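# Zarkico Two-Arm Bench Kit - what you get, what it costs to live with, and what to budget for

I'm Tanvir Roy, and I put these kits together at our shop in Tasindale. I get the same emails every week from people trying to write a purchase request, so I've rewritten this page to answer most of them up front.

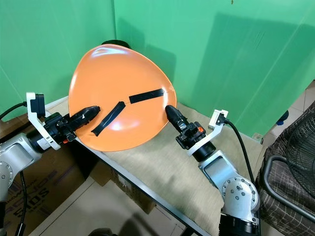

*Both arms on a plate with taped strips across its face. Black grippers, white wrist brackets.*

## So what is it?

It's a pair of bench arms sold as a set, left and right, with a gripper on each, a bracket for each wrist, the cables, and a controller box that runs the two together. People buy it for jobs where one hand won't do: holding a plate steady from both sides, turning a part over, passing something across. If your work is all pick-it-up-and-put-it-down with one small part, please buy a single arm and keep the rest of your money. I sell those too, and I'd much rather you came back in a year happy!

## In the kit

- Two arms, matched at the shop before they leave
- Two black grippers with rounded tips
- Two angled wrist brackets, white
- Controller and one power supply (it feeds both arms)
- Cable set, 14 pieces, bagged and labeled by arm
- Hex keys, spare screws, and a printed setup sheet

**Not in the kit:** the table, the computer, any sensor you want on the bracket, and fixtures for your own parts. More on the table below, it's the one people forget.

## Pricing

Prices are for the Zarkico kit as shipped from Tasindale, good as of May 11, 2025.

| Item | Price |
|---|---|
| Extra gripper, either side | $852 |
| Setup visit, one day on site | $1043 |
| Spare cable set | $400 |

The full two-arm kit is quoted, mostly on account of shipping and which controller you need. Write to me with your city and your power supply voltage and I'll send a number back, usually the next working day. University buyers, tell me if you need the quote split into two lines. Some purchasing offices want the controller on its own, and it's much easier to do that before the paperwork goes in than after.

## Things I'd put in the budget

**A spare gripper.** Just one is fine. The left and right use the same body, so a single spare covers you on both sides. Grippers are what meets the table when a program goes wrong, and waiting on a part with a whole bench stopped is no fun.

**A spare cable set.** Same idea, less money. Cables at the wrist bend all day long. Leave a generous loop there when you route them, then run the arm slowly through its full reach and watch for anything pulling tight. I've had kits come back with nothing wrong except a cable tied down too short.

**A table that doesn't wobble.** Two arms moving at once will shake a light desk, and then you'll spend a week blaming the software (I did). Get something with a stiff metal edge you can clamp to. A cloth on top is okay for light handling work as long as it's pulled flat and the arms themselves are bolted or clamped to the structure underneath. Please don't clamp through a thick cloth.

**A plain background, if you're using cameras.** Screens or panels behind the work area are cheap and they save a lot of fiddling. Matte beats shiny. I like green, but pick a color your parts don't come in.

**Your own time.** Plan on two days for the first setup if you've used arms before, and closer to a week if you haven't. The setup visit takes care of mounting, wiring and a first joint calibration, and I leave you with both arms moving. It doesn't cover writing your program.

## Choosing your test objects

This gets asked a lot, so it gets its own heading. Start with stuff you don't mind dropping. Worn and mended pieces are great for this - old plates, dented lids, whatever is in the cupboard at work.

Glossy things are harder than they look. Overhead lights put bright white spots on a shiny surface, and a camera-based program can lose an edge in the glare. If your real parts are glossy, test with glossy ones early, before you've settled on where the lights go. Dark tape on a bright surface is easy to pick out, so a strip or two makes a handy marker.

With a two-sided hold, begin with low grip force and bring it up a little at a time. Both arms are pushing on the same object, and if the positions are off by a bit the object takes the difference. I set one arm to hold its position and let the other be the soft one. There's a page on this in the setup sheet.

## Brackets and sensors

The wrist brackets have the hole pattern printed on the setup sheet, so check your sensor against that before ordering. The Sostelar module fits with two screws and no adapter. The older Uddin housing needs a spacer, and I'll drop one in the box free if you mention it on the order. You can run different things on the two wrists. Plenty of people put a sensor on one side and leave the other for later.

## Lead time and returns

Kits ship in almost four weeks. I build in small batches, and the April batch sold out before it was finished, so if you have a grant deadline please tell me early and I'll hold one on a written quote.

You can return an unused kit within 30 days and pay only the freight. Keep the carton and the foam! The arms really don't travel well without them. Opened cable sets aren't returnable, sorry.

Repairs come back to the shop in Tasindale. Send one arm or both, but if you send one, include the controller as well. I match them as a set and I can't do that with half of it.

## Ordering

Use the quote form on the contact page, or just email me with what you're trying to pick up, how heavy it is, and how big your table is. A phone photo of the table helps more than the measurements do, but send both.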